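Speaker notes - "Packing Light for a Long Week"
Edileuza Quintana, Villel Library evening series
2019-06-19

Slide 1 - Hello and thank you
Wait for people to sit down. Thank the library, and thank everyone who came out on a warm evening when they could be in the yard with something cold. Say who I am: I spent 19 years on the road selling kitchen fittings for Kinnunen, and I have packed a suitcase more often than I have baked a cake (and I bake a lot!). Tonight runs 30 minutes, then questions for as long as they'll let us keep the room.

Slide 2 - The Sturnanden trip
Tell the story of the October trip to Sturnanden. Two big bags, a hat box, and a train platform with a long flight of stairs and no elevator. I carried everything up in stages, going back down for the next piece, and by the top I had decided I would never own a hat box again. Pause here, people usually laugh. Then the serious bit - I wore maybe a third of what I'd brought, and the shoes I did need were at home by the door.

Slide 3 - Small things 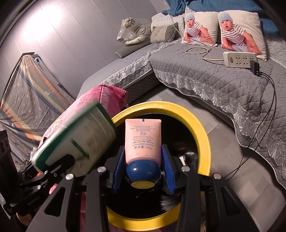
Toiletries are where most of us go wrong, and I include myself, because we pack the bathroom shelf when we only need a week of it. Ask the room who has ever brought home a full bottle of shampoo from vacation. Hands will go up. My own rule is 3 ounces or less of anything that squeezes, and I like a little tube such as the pink one up there, a baby moisturizing hand cream, with 30g marked on it. It has a flat round cap, so it'll stand on its head by the sink and you get the last of it out. Hand cream also does fine on dry elbows and heels, so there's one less thing to carry. Mention the plane air. Don't get started on hotel soap, I'll be there all night.

Slide 4 - Clothes
Hold up the gray cardigan. Walk through a week with it: over the dress, under the raincoat, rolled up as a pillow on the bus. Everything in the case should go with at least two other things in the case, and if it only goes with one, back in the closet. Roll the soft things and fold the stiff ones. Shoes at the wheel end with socks stuffed inside. If somebody asks about ironing, say steam from the shower and a bit of patience, and move along.

Slide 5 - The bag inside the bag
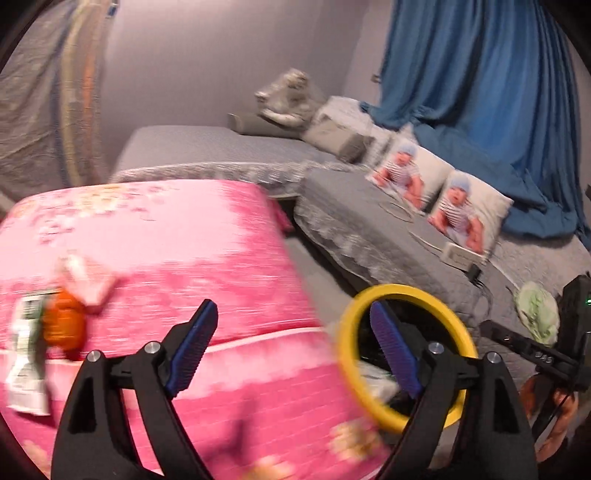 Leave room for coming home. I always fold one empty cloth bag flat at the bottom, the Fandus one with the long handles, and on the last morning all the laundry goes in there so the clean things stay clean. You'll buy something, too - we all say we won't, and then there's a market. Tell the one about the cheese, if time allows.

Slide 6 - Try it tonight
Give them 15 minutes as homework. Set a timer, pack for a pretend weekend, then carry the case once around the block. Handouts are on the table by the door, with the packing list on the front and my email on the back. Questions!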